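# Call for participants: does a "better" water bottle change how much you drink?

Ellton is looking for adults who carry a drink to work and are willing to have their habits doubted for 11 weeks.
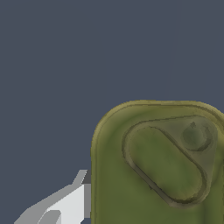
Najafi wrote to us after the first notice went up and asked whether this was one more study paid for by people who sell bottles, and whether anyone would ever see the results if they came out dull. Fair on both counts. The money comes out of Ellton's own budget, and the results go on our website in July even if they show nothing at all, which is what most of us expect.

The background is a claim you may have seen in shops: that a bottle with hour marks on the side gets people to drink more through the day. The Satetti survey is usually cited for this. It had 2,553 replies, which sounds like a lot until you read the questions. People were asked whether they felt they drank more. They had just bought the bottle. Of the full group, 1,110 answered the follow-up, and we'd like to know what happened to the rest.

So we want to do the boring version. You will be given either a plain bottle or a marked one, and you don't get to choose. You fill it, drink from it, and weigh it on a kitchen scale at 9 a.m. and 4 p.m. on working days. You write down two numbers. We don't want to hear how your skin looks or if you have more energy — please keep that for your friends.

**Who can apply**

- Adults who work outside the home at least four days most weeks
- No kidney or heart condition, and no medicine that affects fluids (ask your doctor if unsure)
- Not employed by Ruvico or any other bottle maker
- Able to own up to a missed reading instead of making one up

**What you get**

A kitchen scale, which you keep, and bus fare to two visits at our Ellton office. There is no other payment. You can keep the bottle too, for whatever that's worth.

**What we can't promise**

That you'll be healthier, or that the answer will be clear. We hope for 2,000 usable days of readings. With fewer than that we will say so and stop there.

To apply, send a short note to the study desk at Ellton saying what you drink on a normal workday. Coffee counts. People already sure of the answer, either way, may apply as well, but tell us which way.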